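Laundry Folding and Put-Away in Shared Houses
Group project report, second draft
Kwesi Asante, Flor Ríos, Zuweira Odoi

1. What we wanted to find out

Clean washing sits about. Everyone in our year complained of it so we picked it. Question was where people fold (bed, table, ironing board, floor) and whether the place they fold changes how long the pile takes to get put away. Ayuba Nutsugah did the first plan in January before he swapped groups, the tally sheet is still mostly his.

2. Houses

Three houses, all in Wanstead, all rented. Named by street so we didn't have to use the tenants names: Dunance, Warnent, Sowah. Dunance has the big kitchen table. Warnent has no table at all, only a breakfast bar with two stools. Sowah has a table but it's permanently covered in someone's coursework.

3. Method

Each house kept a sheet by the drying rack. One line per item: what it was, where folded, where it ended up, same day or not. Socks counted as a pair. Underwear left off the sheet after complaints from Warnent. Bedding counted as one item each, so a duvet cover is the same as a tea towel, bit unfair but we'd already started.

Total lines on the sheets: 1,961. Usable: 1,227. The rest had a column missing, mostly "where it ended up". We should of checked the sheets weekly.

4. Findings

Bed won easily, in all three houses. Even Dunance, with its table. Reasons given when we asked: flat, close to the drawers, right height if you kneel, can spread everything out first. Against: you have to finish before you can sleep, so the pile gets shifted to a chair. The chair is where it goes wrong. Items that went on a chair hardly ever made it to a drawer the same day, in any of the houses.

149 items were marked as folded twice. Nearly all jumpers and T-shirts, folded on the bed, moved, fell over, done again. Flor thinks this is an undercount and so do I.

Table folding gave neater piles but they then had to be carried upstairs. 5 people said they folded on the floor at least once. No further questions asked.

5. Folding on the bed, notes

Duvet pulled up first works better than folding on a bare sheet, people said, more of a surface. It does crease and the piles lean if it's a thick one. Best order we found: big things first at the foot end, then tops, then small stuff in the gaps. Dark things together so you can see what's what.

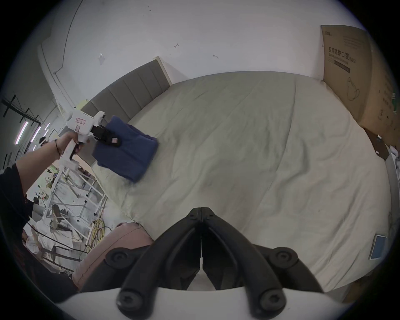

Page last changed: February 2004 (ZO)

Navy garment folded to a rough rectangle, held just over the duvet. Pale duvet, so dark clothes show up well on it, wrinkled in places though. We'd aim for that size of fold for most tops, anything smaller came undone in the drawer and anything bigger wouldn't go in at Sowah (shallow drawers).

6. Problems

Self reporting. People filled in the sheet at the end of the week from memory, you can tell becuase the pen is the same all the way down. Ayuba Ackah timed two loads with a kitchen timer but lost the paper, so no timings in this draft.

Only three houses. All students.

7. To do before hand in

Redo the bar chart, bed column goes off the top
Kwesi to write up Warnent interviews
Put blank tally sheet in as appendix A
Fix page numbers
Ask if socks as pairs is ok or do we need to recount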